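Residency Diary, Plisberg House
April, first week in the upper workroom

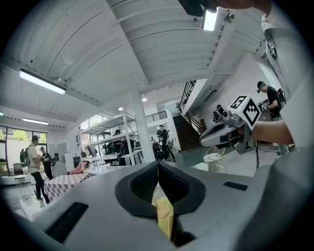
The upper workroom, with its plank ceiling, square pillar and white metal shelving.

The workroom was opened to the residency at 9 a.m. and the keys were signed over by the building office. The term of use is 20 weeks. This diary will be kept by the undersigned and placed in the house records at the end of that period, together with the inventory and the meter readings.

The morning was given to the condition report. The ceiling is of white wooden planks laid in parallel, crossed by a broad white beam, and it has been entered as sound. One board near the door has a hairline split, which was already noted by the previous resident. The fluorescent fixtures were switched on in turn and left on for an hour. The longer of them hums slightly when first lit. The small round downlights are on a separate switch, and the label on that switch is wrong; a corrected label has been requested.

The thick white pillar in the middle of the room remains the chief difficulty in any plan of the furniture. Strazds, who fitted out the floor below, had proposed a long worktable on either side of it. Their drawing was laid out on the floor with tape and found to leave too narrow a passage by the window. A second arrangement, with both tables turned toward the glass, was marked out after lunch and will be tried for 2 weeks.

The tall metal shelving to the left of the pillar is to stay where it is. It carries equipment and boxes on several of its tiers, and the wall behind it could not be inspected without unloading it. Inventory no. 251 has been assigned to the unit as a whole. The Hukport crates have not arrived, and space on the lowest tier is being held for them.

The window is the best feature of the room. Its black frames were wiped down and the catches oiled. The trees outside are in leaf and give a green cast to the pale wall beyond — pleasant to sit beside, less so for matching paper samples. Color work will therefore be done under the ceiling lights. The dark chair below the window was kept for reading and is not to be taken down to the meeting room.

In the afternoon a box of 1000 index cards was delivered by Plusix, ruled on one side, although plain cards had been ordered. They were accepted. The room was swept at 5 p.m. and the lights were put out at half past.

Outstanding: switch label; second key for the cabinet on the landing; reply to Strazds regarding the tables.

Aoife Dunne
Resident in charge of the upper workroom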